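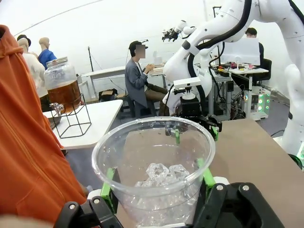

The Droladine gripper with a cup of ice at Indance's demo space in Zandville.

Caoimhe Phelan apologizes twice for the tea before we have even sat down. She brewed it too strong, she says, and then she pours me a second glass anyway and starts talking about fingers.

Phelan runs customer trials at Indance, which rents out the Droladine drinks kit by the month to cafes, hotels and the odd department store. You get the arms, the grippers, a box of spare finger pads and three days of her time. "People ask about the software first, and I always drag them back to the pads," she says. "A plastic cup is a horrible thing to hold. Squeeze a little too much and you've got an oval, and the customer is looking right at it!"

The pads are green, soft, and sold in packs of 50. Her colleague Saoirse McGrath, who joined from a packaging firm called Atinga, swaps them more often than the manual suggests.
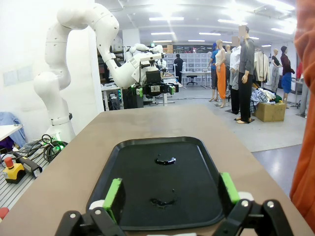

McGrath is the one I put the awkward question to, which is how often the thing gets it right. Her last full run was 100 cups, and 91 of them came out the way she wanted. "I'd love to tell you it was all of them," she says, laughing. "The other nine I wrote up, every one, and the customer gets that sheet too. If you run a breakfast bar you need to know what your Thursday morning is going to look like."

Trays are her current project, and she is fussier about those than about cups. A hotel wants the arms to clear as well as serve, and she won't put a date on it. March, maybe, if Phelan stops promising it to people.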